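April, dye bench, morning

Madder again. I know, I know, I said I was done with madder until summer, but the Rimon root came in and it smells so good (earthy, a bit like beets that have been in a drawer) that I opened the bag before I'd even put my coat away.

Started with the ground root, 50 grams, soaked overnight in cold water in the tall jar. By breakfast the water had gone the color of strong tea, and when I swirled it there was a proper red hiding at the bottom. Poured the first soak off and kept it, since Delphine swears by it for peachy shades and I always throw it down the sink and regret it later. It's in the jar with the blue lid. PLEASE don't water the plants with it.

Fiber is the Ledesma wool, two skeins, scoured last week and mordanted with alum yesterday. I had a bad moment with the scale, which kept creeping upward while I stood there, so I took everything off, leveled it with a folded index card and weighed again. Same number three times. Good enough!

Into the big pot with the strained liquor and one skein, cold, and then up slowly. I mean really slowly. Last time I got impatient and ran the burner on high through the first half hour and ended up with that brown, liver-ish thing that's still hanging by the door as a warning to us all. So today it was the small burner and 60 C as my ceiling, with the probe thermometer clipped where I could see it from the sink.

11:20. At temperature, finally. Color moving in nicely, more orange than I'd like, but it always looks orange in the pot. I added a pinch of chalk. Our tap water at the Grurnen place was so hard that we never needed it, and I still forget that the water here is soft as anything. If you're copying this recipe out of the old notebook, the chalk isn't written down there! I've penciled it in on the page now.

Held it for 90 minutes. Turned the skein now and then with the glass rod and otherwise left it alone, which for me is the hard part. Used the time to go through the Olteo samples, all those little cards with yarn wound on them, and half the labels have faded worse than the yarn has. Whoever labeled those used a felt tip. We need to use pencil, always pencil, I'm going to put it on the wall.

Early afternoon

Heat off, lid on, skein stays in until it's cooled down by itself. Peeked twice. There's a brick red in there that I'm pretty excited about, and the ties didn't leave white bands this time (I did them as loose figure eights, the way Delphine showed me, and it makes such a difference).

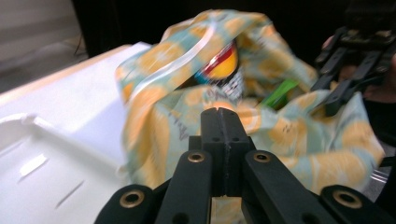
Second skein goes in tomorrow, in the exhaust bath, and I'm hoping for coral. If it comes out pale I might dip it in the blue-lid jar afterward and see what happens. I also want to try a weak iron dip on a short length, just a few strands, in the old enamel pan and NOT the good pot, because iron gets into everything and then all your yellows turn to mud for a month.

Water for the rinse: I filled the 700 ml beaker over and over like a fool before remembering there's a bucket under the bench. Bucket is now on top of the bench.

Things to buy: chalk, more cotton ties, pencils. Delphine has the strainer, need it back before the next soak.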